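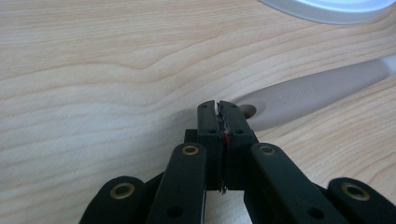
Woran erkennt man, ob ein Exlibris von Anfang an im Buch klebte? Am ehesten am Leim und am Abdruck auf der Seite gegenüber, und selbst dann bleibt oft ein Rest Zweifel.

2. August 2021, von Eglė Butkienė

Ich habe nämlich wieder eins! Ein Gebetbüchlein mit 858 Seiten, vorne drin ein winziger Kupferstich mit Eule – und darunter lugt ein älterer Name hervor.

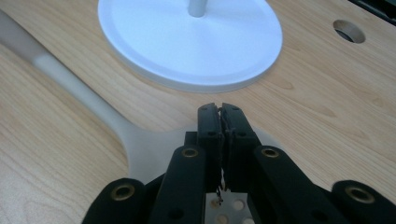 Buchfreunde Steltutel · Gruppe Exlibris und Einbände

Beim letzten Treffen haben wir das Büchlein zu siebt herumgereicht (vorsichtig, versprochen) und uns über die Eule gestritten. Ablösen will ich das Blatt nicht, dafür hänge ich viel zu sehr daran. 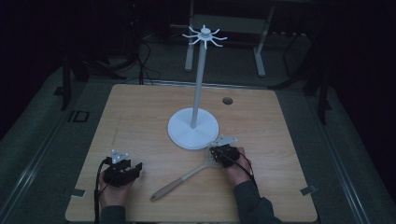
Kyung-hwa Min meint, der untere Name sei mit Streiflicht vielleicht doch zu lesen, man müsse nur Geduld haben. Das probiere ich bis November aus.

Zuletzt im Blog
Marmorpapier aus der Restekiste
20 Eulen auf Exlibris
Wer war Obeidat?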